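Research > Workplace Studies > Methods Notes

Desk Surfaces as Marked Workspaces: Placement Sheets and Small-Item Storage
January | By the Listance Workplace Group
14 shares | 3 comments

3.2 Surface preparation and placement sheets

The second part of the study concerns desks on which a fixed area has been set aside for placing small objects. Desks of this type were recorded at two sites, Gendcombe and Hollis. The survey covered 448 desk layouts in total, of which 200 included a marked area of some kind. Markings drawn directly on the desktop were excluded, as were printed mats with a raised edge.

A placement sheet is defined here as a single sheet of paper, fixed to the desktop, that carries one or more outlined target regions. The sheet is treated as part of the desk for as long as it stays fixed. If it is lifted and put down again, the layout is entered as a new record, even when the sheet returns to nearly the same position. This rule increased the number of records but removed a source of error found in the earlier Clivier coding scheme, where moved sheets kept their original coordinates.

Fixing method was coded as corner tape, edge tape, adhesive backing, or weight. Corner tape leaves the middle of each side free, and a long sheet may bow slightly between the fixed points. Edge tape holds the sheet flatter but takes longer to remove. Figure 4 gives a corner-taped layout with two circular targets of unequal size, the smaller set lower and to the right of the larger.

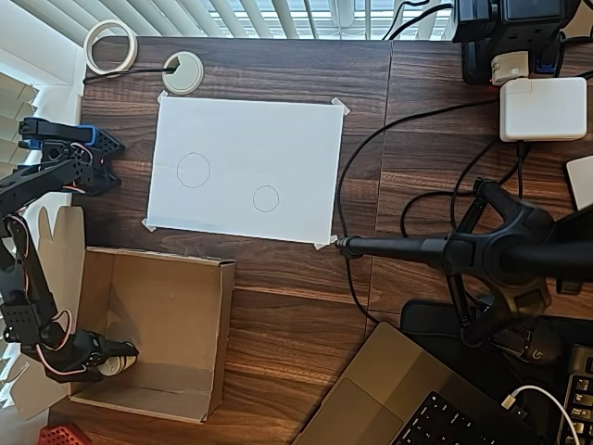

Listance Workplace Group
Corresponding author, desk layout and storage methods

Figure 4. Placement sheet with two hand-drawn circles, fixed with masking tape to the left panel of a two-panel desk. An open cardboard box serves as the storage container.

Three features of the layout in Figure 4 are relevant to the coding. First, the sheet lies wholly on one panel and does not cross the seam. Sheets that crossed a seam were coded separately, as a small difference in panel height can tilt an object standing over the joint. Second, the box has no lid and its flaps are upright. An upright flap limits the directions from which an item can be reached, so flap position was entered for every cardboard container. Third, cables lie on the right panel, clear of the sheet. Cable position was coded only as clear, touching, or crossing.

Hand-drawn targets were accepted without correction. Each outline was measured across its widest and narrowest diameters, and the mean of the two was used as the nominal size. Additional lines on a sheet were noted but given no code.

The full coding produced 1511 entries. Of the layouts with a marked area, 12 could not be assigned a fixing method and were left out of the comparison in Section 3.3.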